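Hand-held gripper: width reading drifts when holding soft things (toilet roll)

Posted by Candela Iglesias, Wednesday, April 23, 2025

Hello to all. I look after two hand-held grippers of the two-finger kind, with the printed marker cubes on the front. We use them to record household tasks, and at present the task is to change the roll in a bathroom. The hard objects are fine. With a soft roll the width in the log is not stable, even when the person keeps the hands still.
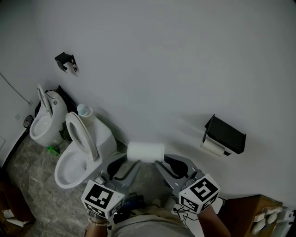
I calibrated the width with the steel blocks before the session and again after. Both times the result was good. In the log of 266 recordings, the drift is there in almost each one where the roll is held longer than 3 seconds. The jumps are small, but our filter throws these recordings away, and it is a pity for the work of the people.

I have already cleaned the lens and changed the cable. Is it the pads, or is it the cubes? I would like to know before I take everything apart.

Bernice Quartey

Please check first how the cubes are fixed. We had the same fault in July and I lost a week on the software. The cubes were held by double-sided tape, and when the fingers pressed on something the tape gave a little. You do not see it by eye. Hold the gripper in one hand and push a cube gently with the thumb of the other. If it moves at all, remove the tape, clean both faces with alcohol, and use screws if your model has the holes. After this you must calibrate again, also if you think that nothing has changed its place.

For the pads, mark the edge of each one with a pencil line that continues on to the finger. After a day of work look if the line is still straight. Ours had crept by the width of the line itself, and this was enough to disturb the log. 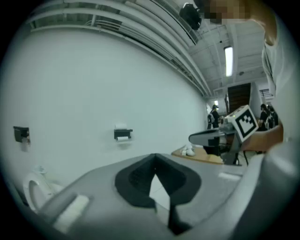 Also the light can be guilty. Under fluorescent tubes we have set the exposure by hand and left it there for the whole day. In automatic mode the black squares of the marker become grey when the person turns towards the lamp, and then the corners are found in a slightly different place.

Yaw Aryee

same problem here, no solution. I made the filter less strict

Alois Imhof

I agree with Bernice about the tape. One addition: calibrate with a soft object too. The steel blocks do not load the fingers in the same way as a roll does. I use a piece of foam cut to a known width, and I write down both values.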